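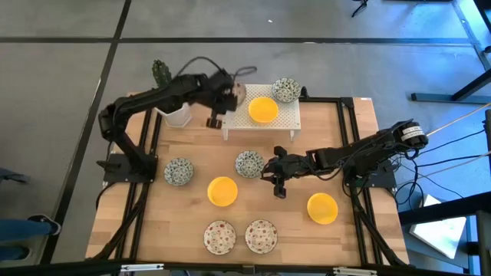 Gimstead Heating Equipment Records Group
Minutes of the general meeting, 2025-09-06

Present: Sabina Chowdhury (chair), Ashraful Akanda, Nusrat Paul, Peninah Muli, Shanthi Sivakumar (minutes)
Apologies: none received

The chair opened the meeting at 10.05 am.

1. Minutes of the June meeting

Accepted with one correction. Item 4 should read "Ongart wall furnaces", not "Ongart floor furnaces". Moved Nusrat, seconded Peninah. Carried.

2. Matters arising

Ashraful has returned the borrowed parts catalogues to the Jindine depot and has a signed receipt.

The scanner has been repaired under warranty. Nusrat said the feeder still pulls two sheets at once on thin paper, so service bulletins should go through the flatbed until further notice.

Peninah has not yet heard back from the council about the storage cupboard. Carried over.

3. Filter and pressure drop sheets

Sabina reported that members of the public keep writing in to ask which return air filter fits the older Trelell ducted units. Our sheet lists filters by cabinet width only. Two cabinets of the same width were sold with different filter tracks, and people have been buying the wrong thickness.

Ashraful has measured both tracks on units at his workplace. The early track takes the thin filter and has a folded lip on the lower edge. The later track is deeper and has no lip. He suggested the sheet ask the reader to look for the lip first and go to the width second. Agreed.

Peninah asked whether we should give maximum pressure drop figures as well. Shanthi said the only figures we hold came from a photocopy with no cover page and she would not want them published until we know which model they belong to. Nusrat agreed. Left off the sheet for now.

Action: Ashraful to redraft the filter sheet and send it to Nusrat for checking.

4. Wiring diagrams, Ongart wall furnaces

Nusrat has compared our copy of the fan control diagram with one supplied by a retired fitter. The two differ at the limit switch. Ours shows it in the low voltage circuit, and the fitter's copy shows it in the active line to the gas valve. Both are marked as the same revision.

There was a long discussion. Ashraful thought one was a redraw for a replacement control kit. Sabina thought it could simply be a drafting error that was fixed without a new revision letter, and said she had seen the same thing done on Jindine evaporative coolers.

Agreed that neither diagram goes on the website until the difference is sorted out. The existing download is to be taken down and replaced with a note asking people to refer to the diagram fixed inside their own unit and to use a licensed gasfitter.

Action: Nusrat to take down the file. Shanthi to write to the fitter and ask where his copy came from.

5. Scanning progress

Peninah reported that 104 documents have been scanned and named since the last meeting. Most are installation manuals. She estimates the full collection at about 700 items, including duplicates.

File naming is still uneven. Some members are putting the maker first and others the model number. The agreed order is maker, model, document type, revision. Where there is no revision on the document, write "norev" and do not leave the field blank.

Shanthi asked what to do with manuals that have handwriting on them. Peninah said scan them as they are, and note the handwriting in the comments column. Sabina would prefer a clean copy where we hold one. Agreed to keep both in that case.

Action: Peninah to email the naming order to everyone again.

6. Jindine evaporative cooler pads

A member of the public has offered a box of pad sizing charts. They cover roof-mounted coolers only. Ashraful said these would fill a gap, as our charts stop at the side-discharge range. Offer accepted with thanks.

Nusrat asked that the box be checked for mould before it goes in with the other paper. Ashraful will open it at his place first.

Action: Ashraful to collect the box.

7. Enquiries

Sabina read out a summary of enquiries received. Most were requests for thermostat instructions. One person wanted a value for a second-hand heater and was told we don't give valuations. Another asked us to say whether a cracked heat exchanger could be welded. Sabina replied that we don't give repair advice on gas appliances and that the heater should be turned off and inspected.

Shanthi suggested a standard reply for safety questions so that whoever is on the inbox gives the same answer. Agreed.

Action: Shanthi to draft the standard reply and circulate it.

8. Website

The search page returns nothing if the model number is typed with a space. Nusrat has looked at this and says it can be fixed by stripping spaces and hyphens before the search is run. She will do this when she takes down the Ongart file.

The Trelell page still has the old postal address on it. To be changed at the same time.

9. Other business

Peninah asked for 3 more archive boxes and a packet of plastic clips, as the metal ones are marking the paper. Approved.

Ashraful mentioned that a wholesaler in Gimstead is clearing out its trade counter and may have binders to give away. He will ask. Nothing to be accepted without a list of contents first.

Shanthi will be away for the next meeting. Nusrat to take minutes.

10. Next meeting

Date to be set by email. Storage cupboard and Ongart diagrams to go at the top of the agenda.

Meeting closed at 11.40 am.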